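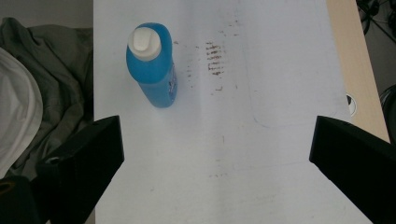 Section 2. Setting Up a League Season

2.1 Before you begin

This section explains how a league administrator creates a new season in Nuvby, assigns clubs to divisions and publishes the first set of fixtures. It applies to soccer leagues with one or more divisions. Cup competitions are covered separately in Section 3.

You will need:

An administrator account with the Season Setup permission
The final list of member clubs, as approved by the league
The home ground and kickoff time for each club
The league rules on promotion, relegation and vacant places

Note: Club secretaries can view a draft season but cannot change it. Requests for changes should be sent to the league office before the draft is locked.

2.2 Create the season

1. Sign in and select Competitions from the main menu.
2. Select New Season. If last year's season is still open, close it first.
3. Enter the season name as it should appear on tables and match sheets.
4. Enter the first and last match dates. Dates outside this range cannot be used for league fixtures.
5. Choose Copy Rules to bring forward the points system and tiebreakers from the previous season, or choose Blank Rules to enter them again.
6. Select Save as Draft.

Caution: Copy Rules also brings forward any points deductions marked as continuing. Review the Deductions page before you save. A deduction left in place by mistake will appear in the public table as soon as the season is published.

2.3 Assign clubs to divisions

1. Open the draft season and select Divisions.
2. Add each division in order, starting with the highest.
3. Select Fill from Last Season. Promoted and relegated clubs are moved automatically.
4. Check each division against the approved list.
5. To move a club, select its name, choose Transfer, and enter the reason. The reason is kept in the season record.

If a club has withdrawn or has been refused membership, do not delete it. Mark it as Inactive and leave its place as Vacant until the league has decided who will fill it. Deleting a club removes its past results from every earlier table.

Note: A club that joins under a new name or new ownership may be linked to an earlier record only with written approval from the league. When Gandcombe replaced Fusness in the lower division, for instance, the two records were kept apart and the new club began without a playing history.

2.4 Generate and publish fixtures

1. Select Fixtures, then Generate.
2. Enter any dates on which a ground is unavailable. Clubs that share a ground — such as those using Liyanage Park — must be paired on the Shared Grounds page, or both may be given home matches on the same day.
3. Review the list of conflicts. Each conflict must be resolved or accepted before you can continue.
4. Select Lock Draft, then Publish.

Caution: Publishing sends a notice to every club secretary and cannot be undone. Later changes must be entered one match at a time under Postpone or Rearrange.

The draft should be locked by the end of July. For help with ground conflicts or vacant places, contact Kojo Dramani, Competitions Support, extension 314.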